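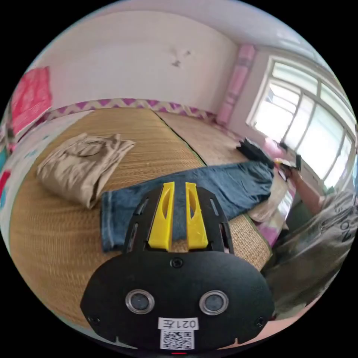 Textile Care and Finishing, Handout 5
Indigo-dyed cotton: structure, colour loss and domestic laundering

1. Scope

These notes cover the behaviour of denim in washing, drying and storage. They assume the material on fibre swelling from Handout 4. The chemistry of the dye vat is treated only as far as it explains what happens to the cloth later. Elastane blends are covered in Handout 6.

2. Construction

Denim is a warp-faced twill. In the usual three-by-one weave, each warp yarn passes over three weft yarns and under one, and the point of interlacing moves across by one yarn with each pick. This gives the diagonal line on the face. The warp is dyed and the weft is left undyed or bleached, so the face is blue and the back is pale.

Twill lines may run up to the right or up to the left. The direction matters in two ways. It affects the handle of the cloth, depending on the twist of the yarn, and it affects skew. A twill relaxes in washing along the line of the weave, and a trouser leg cut from cloth that has not been skewed in finishing will turn around the leg after the first few washes. The side seam then drifts towards the front or the back. Pressing does not correct this.

3. Ring dyeing

Indigo in its blue form does not dissolve in water. It is reduced to a soluble form, taken up by the yarn, and returned to the blue form by contact with air. The reduced dye has a low affinity for cotton, so the yarn is dipped and aired several times to build up depth of shade.

Penetration is poor. In cross-section the yarn has a blue outer ring and a white core, hence the term. When the surface is worn away the core is exposed. Fading at the knee, the hem and the pocket edge is therefore mainly a matter of abrasion, and the contrast depends on how thin the ring is. A yarn dyed through to the centre with a sulphur dye fades more evenly.

4. Colour loss in the wash

Three mechanisms should be kept apart.

(a) Release of loose dye. Unfixed particles on the fibre surface come away in the first washes. This is the main source of staining on paler items in the same load.

(b) Wet abrasion. Swollen fibres are rubbed against each other and against the drum. Folds and seams stand proud and lose colour first. Overloading produces hard creases, and these show later as pale streaks.

(c) Chemical attack. Chlorine bleach oxidises indigo to products with little colour. The change cannot be reversed. Oxygen bleach is milder at low temperature but its effect builds up over repeated washes.

Turning the garment inside out reduces (b) on the face. It has little effect on (a) and none on (c).

5. Shrinkage

Most commercial denim is compressed lengthwise in finishing so that little shrinkage remains. Unsanforised cloth has had no such treatment and will shrink mainly in the warp direction, that is, in the length of the leg. Length should be measured along the inside seam with the garment flat, before washing and again after drying and conditioning. Percentage change is the difference divided by the original length, times 100.

Worked example. Two legs from the Cevard practice set were measured. The inside seam was 838 mm before washing. A loss of 5 per cent would be 41.9 mm, leaving 796.1 mm. The short-leg pattern, at 742 mm, would lose 37.1 mm at the same rate. Report results to the nearest millimetre — a tape does not support anything finer.

6. Drying and storage

Tumble drying adds dry abrasion and may bring out shrinkage left over from finishing. Line drying leaves the cloth stiff, as the fibres set against each other while still; the stiffness goes with wear. Strong sunlight will fade the exposed side.

Folded storage is suitable for denim, provided that the cloth is fully dry. Fold lines should be changed from time to time in garments kept for long periods. Dark new denim should not be stored against pale cloth, especially in damp conditions, as loose dye can transfer under pressure.

7. Reading and practical work

Ahuja, chapter on vat dyes, first half only. The Workus tables give standard shrinkage limits by cloth weight; use the column for trousers.

The rubbing test will be done in the Tuesday practical. Each pair needs 80 cm of undyed cotton cloth and one Jiltar grey scale. Carry out the dry test before the wet test, and record the twill direction on the results sheet.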